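Report on the Visit to the Cledstead Gas Receiving Terminal

The delegation of the Wernen Regional Energy Council visited the Cledstead terminal in April at the invitation of its operator, Solheim Transit. The visit was led by Haris Berisha, deputy chair of the council, and followed the decision to extend the cross-border supply agreement for a further two years.

The delegation was received at the main gate at 9 a.m. and given a safety briefing before entering the site. Members then toured the metering hall, the pressure control station and the outer valve yard. The terminal has a permanent staff of 54, most of whom live in Cledstead or in the villages along the coast road.

Terminal director Bohdana Maksymiv outlined the work carried out over the winter. Two older compressors have been taken out of service, and their replacements are due to enter trial operation before the next heating season. She told members that the operator would continue to publish daily flow figures whatever the outcome of the present dispute over transit fees.

The tour paused at noon, and talks resumed in the administration building in the afternoon.

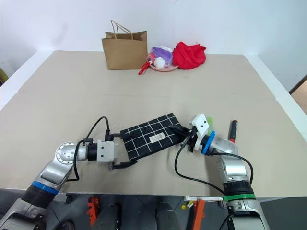
Paper bag and pink plate on the table.

The afternoon session dealt chiefly with the political side of the agreement. Mr. Berisha restated the council's position that transit fees should be settled by the joint commission and should not be tied to the separate talks on the Jistcombe border crossing. Solheim Transit took no position on the crossing but asked for a decision on fees before it signs its next maintenance contracts.

Members also raised the concerns of residents in Jistcombe, where a petition with 2,000 signatures calls for a public hearing on the planned storage extension. Ms. Maksymiv confirmed that the operator would attend such a hearing and would supply the noise and safety studies in advance. The council's legal office has been asked to advise on which authority should convene it.

The delegation left the site at 4 p.m. A written reply to the operator's request on fees will be placed before the full council at its Monday session, together with the minutes of the afternoon talks.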